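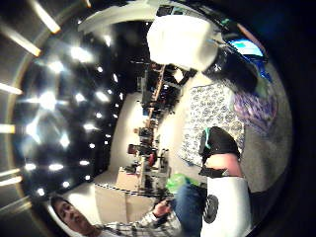 Reading the listing for the Altow solar path lights again, because my neighbor wants a set and asked me if the numbers hold up. Short thread. 1/9

The box says 1000 lumens. Per light? For the whole set? It doesn't say. A panel the size of a coaster isn't feeding 1000 lumens all night, so I'd love to know who measured it and for how many minutes. 2/9

"Up to 30 hours on a full charge." On which setting? There are three, and the lowest one barely lets me find the edge of my own walkway. 3/9

I asked Arkero, the seller, by email. They wrote back that run time "depends on conditions." Well, sure. So does everything I own. 4/9

The Kaufmann set I put in back in May made the same kind of promises. Two of the stakes snapped going into plain garden soil and one light now comes on at lunch. 5/9

Then there are the reviews. 815 of them, nearly all five stars, and a lot of them talk about how fast it shipped. Great. Did it light up the driveway? 6/9

Nneka Ajayi put hers along the north side of her house and got maybe two hours out of them before they faded. She's not mad about it, she paid sale price. I'd be mad. 7/9

Stuff I'd want printed on any of these boxes: battery capacity, whether you can swap the battery, and how bright it is at hour four — the first ten minutes don't interest me. Griltidell at least lists the battery size, in tiny type on the bottom flap. Their stakes are plastic too, though. 8/9

Told my neighbor to buy one set, keep the receipt, and leave them out through a cloudy week before buying more. She's already looking at the wired kind — which costs more and means digging, and she hates digging. Will post if she goes for it. 9/9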